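Iketti Bin Picking Cell: Visitor Day Guide
Section 4. Running the demonstration

Read this section before you let anyone through the door. The sales leaflet says the cell "picks anything". It does not, and visitors who have been told so will arrive with their own objects. Plan for that.

4.1 Before the visitors arrive

1. Check that the guard line is taped out 700 mm from the table edge, on all open sides.
2. Empty both bins and wipe the front one. Crumbs and grit confuse the object finder more than Arnadik admits in its own notes.
3. Make sure the bins are clamped together. Push on the corner by hand. If it shifts, clamp it again.
4. Set the arm speed to Visitor. Do not use Full, whatever the leaflet shows.
5. Run 3 trial picks with nobody inside the line.

Note: The Dikuvthorpe open day used a score sheet with 973 picks on it. Failed attempts that were tried again went down as one pick. If you quote a success rate, say how you worked it out, or leave it out.

4.2 Loading the bin

6. Put in a small number of mixed items. A full bin looks better from the back row but gives the arm fewer ways in.
7. Include at least one awkward item. Dark lenses and glossy surfaces are hard for depth cameras, and a demonstration with only matt blocks proves very little.
8. Keep each item under 500 g.

The KUKA arm has its gripper down in the front bin, over a bright blue plastic piece, with purple-framed sunglasses and a shiny black rounded object close by. A mix like this is a fair test. Expect the sunglasses to take more than one try.
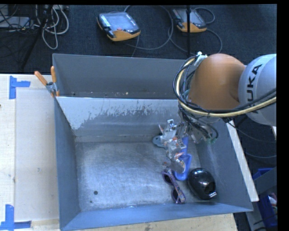 4.3 During the run

9. Tell visitors what the arm will try to pick before it moves - not afterwards.
10. Let failed picks stand. Do not reach in to turn an item round.
11. If a visitor offers an object, weigh it first and ask whether they mind it being scratched.

Caution: Stay outside the line while the arm is live, even when it seems to have stopped. It may only be waiting for the next plan.

4.4 Questions you will get

Speed comes up first. Give the Visitor figure and say that it is a reduced setting. For anything about running costs, pass on the Sotiropoulos price sheet and make no promises of your own.

12. When the last group has left, press Stop, empty the bins and log any dropped items.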